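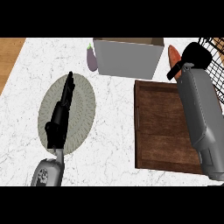 Unit 4: Kitchen Worktops and Surfaces
Interior Materials, Year 1
Handout revised 30/09/2025

What this unit covers

Choosing a worktop material, taking the first measurements, and writing a surface note that a fitter can use. Edge profiles are in Unit 5. Sinks and taps are not covered until March.

Natural stone

Marble and granite are both sold in kitchen showrooms as "stone", and clients often treat them as the same thing. They are not. Marble is mostly calcite, which reacts with acid. Lemon juice, vinegar and some bathroom cleaners will leave a dull patch called an etch mark. An etch mark is damage to the surface, so wiping will not remove it. It has to be polished out.

Granite is harder and does not etch in the same way, but it is still porous to some degree and most types are sealed. A sealer slows down staining. It does nothing to stop etching on marble, and you should say so in writing to any client who asks for it.

Veining varies from slab to slab. A small sample tells you the general colour and very little about the pattern. Ask for the client to see the actual slab before it is cut.

Wood

Oak, beech and iroko are the usual choices. Wood moves with changes in humidity, mainly across the grain, so fixings need slotted holes. Oil new worktops on both faces before fitting. The area by the sink fails first.

Laminate

A printed decorative layer bonded to a board core. Cheap, light and easy to clean. The weak points are the joints and the cut-outs, where water can get into the core and swell it. Seal every cut edge.

The Trisholm flat: worked example

The kitchen has one straight run and one short return. The client asked for pale stone and bakes bread most weeks. Two quotes came in, from Pasent and from Cruzado. Pasent allowed for templating and Cruzado did not, so the totals could not be compared as they stood. Always check this line first.

The final surface note asked for a honed finish. Etch marks still form on honed marble but they show less than on a polished one.

Measuring

Work in millimetres. Measure the depth at both ends and in the middle, as walls are rarely straight. Take the smallest and largest figures and write down both.

Marks

The surface note is marked out of 100. The pass mark is 46. Up to 36 marks are for the measured drawing, and the rest are for the written part.

For next week

Read the Ludgate case sheet and bring a scale rule. Groups of 2 for the templating exercise.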